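Filling the gaps between old floorboards with wooden slivers

I put this off for two winters. Our back bedroom in Clarkanham has the original pine boards, and every time the wind got up you could feel it round your ankles, even in thick socks. I tried rolled-up newspaper (don't) and a tube of stretchy brown filler (it went grey with dust and looked like chewing gum). In the end I did it with slivers, which are long thin wedges of wood glued into the gaps, and I wish I'd started there!

It's slow but it isn't hard. You need patience, knee pads and a radio.

What you'll need

Pine slivers, tapered along one side. I got mine from Harus, who sell them in bundles cut to 2,000 mm.
Ordinary wood glue. I used Ollus, the 265 ml bottle, and had a bit left over at the end.
A small hammer and a scrap of softwood to tap against
A block plane or a sharp chisel (mine's an old Tichý chisel from a car boot sale, and it's lovely)
An old table knife or a hooked scraper for cleaning out the gaps
A vacuum cleaner with the thin nozzle
Damp rags, more than you think

Step one: check the boards are sound

Walk about in your socks and listen. Any board that moves when you tread on it wants fixing down before you fill anything, otherwise the sliver will crack away from the side the first time somebody heavy crosses the room. I used screws, and only ever straight into a joist, next to the old nail heads. Do find out where your pipes and cables run before you go drilling. Ours go right under the doorway, about the only place I'd wanted a screw.

Punch down any nails that are standing proud while you're at it. You'll be planing over them later and a nail head will take a great bite out of your blade. Ask me how I know.

Step two: rake out the gaps

This is the filthy bit. Drag the table knife along each gap and up comes a hundred years of fluff, hairpins, bits of lino and a sort of black felt. Vacuum as you go, and wear a mask. Old paint and varnish can have lead in it, so if there's any on your board edges, get a test kit first and follow the advice that comes with it.

You want clean wood on both sides for the glue to grab. I gave each edge a quick rub with folded sandpaper as well, but I'll admit I got lazy with that behind the wardrobe.

Step three: cut and try them dry

Measure the gap and not the room. My longest run was 2,985 mm, so each of those took a whole sliver and then most of the next one, and I moved the joins about so they didn't all line up across the floor. Cut the meeting ends at a slant and the join nearly vanishes once it's stained.

Push the sliver in by hand, thin edge down. It should stop with a few millimetres still sticking up. If it drops straight through, it's too narrow, and if it won't go in at all, shave a little off one face. Slivers will cope with gaps of up to 9 mm in my experience. Wider than that and I'd cut a proper strip from an old board.

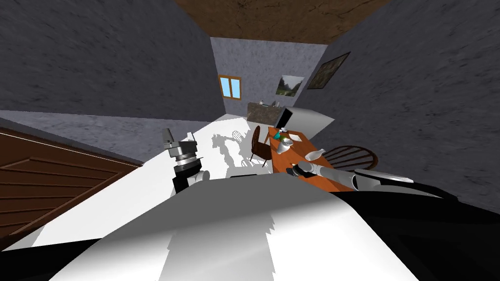 Glue only one side, writes one reader, and I've had enough messages along the same lines that I ought to have put it in from the start. The boards swell and shrink with the seasons, the message goes on, and if you stick the sliver to both of them something has to give, usually with a bang in the middle of January. I glued both sides in the first row I did, right under the window, and yes, there's now a hairline crack all the way along it. One side only, then!

Step four: glue and tap

Run a thin bead of glue down one face of the sliver, press it into place and tap it down through your bit of scrap wood. Start at one end and work along, gently. You'll hear the note change when it's seated, going from a sort of slap to a duller knock. Stop there. If you carry on whacking it you'll split it, or shove the boards apart.

Wipe off the squeezed-out glue straight away with a damp rag. Dried glue won't take stain and you'll have pale smears for ever more.

Step five: trim

Leave it overnight. Next day, plane off what's standing up, taking thin shavings and going with the grain. If it starts tearing, turn round and come from the other end. I stop just short of flush and finish with a sanding block, and that way I don't scar the old boards.

Step six: colour

New pine next to old pine looks very yellow. I let down some oak stain with a bit of the darker one and dabbed it on with a cotton bud, trying it on offcuts first. Go lighter than you think, as the slivers darken by themselves over a summer.

A few odds and ends

Do the job when the heating's been on for a while and the gaps are at their widest. I did half of mine in June, and those slivers are the looser ones now.

Leave the gap round the edge of the room alone, or cover it with beading. The floor needs somewhere to go.

Keep your leftover slivers somewhere dry. I've got mine on top of the wardrobe, ready for the landing.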